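Prenirura Community Pantry
Progress report to the Moschos Fund, fresh fruit table
2023-12-24

We are past the halfway mark of the grant and I'm happy to say the fruit table has become the busiest spot in the pantry. When we wrote to you in May we had a folding table by the door and whatever the Betel market could spare us that morning. Now there is a proper display with black trays, a standing order, and people who come in and head straight for it!

Since the last report we have given out 1647 bags of fruit to 219 households. Of those households, 53 are new to us this fall, mostly families from the apartments on the Stotus side of the tracks. We had hoped to reach them and weren't sure how, and in the end it was the school flyer that did it.

The biggest change has been letting people choose. We used to pack every bag ahead of time, and a lot of apples came back or got left on the bench outside. With open trays, people take what they will eat. Parents let the kids pick, which slows the line down a bit, but the mood is so much better that we have stopped worrying about the line. Waste is down too — we used to fill a compost bin between deliveries and now we rarely get it half full.

The trays themselves came out of your equipment money. They wipe clean fast and the dark color makes the fruit look great. We bought fewer than planned and put the difference toward a second shelf in the cooler, as agreed by email.

Supply has been mostly good. Betel missed 3 deliveries when their truck was in the shop, and we covered those from the reserve. Soft fruit is still the hard part. Peaches bruise if they sit under anything, so they get their own space now, away from the apples and oranges.
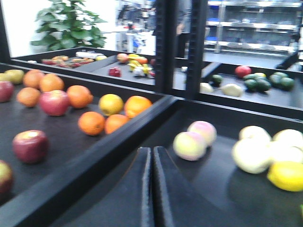
Citrus has been the surprise of the season. Oranges go first nearly every time, and lemons, which we only added because Betel offered them cheap, have a real following. Several people told us they use them for tea and for cooking beans. We'd like to keep both on the order through the end of the grant.

Still to do: the recipe cards are written but not printed, and the signs need to go up in Spanish as well as English. We also want to try a late opening for people who work days. Spending is on track, and the receipts are in the shared folder with the cooler shelf listed on its own line.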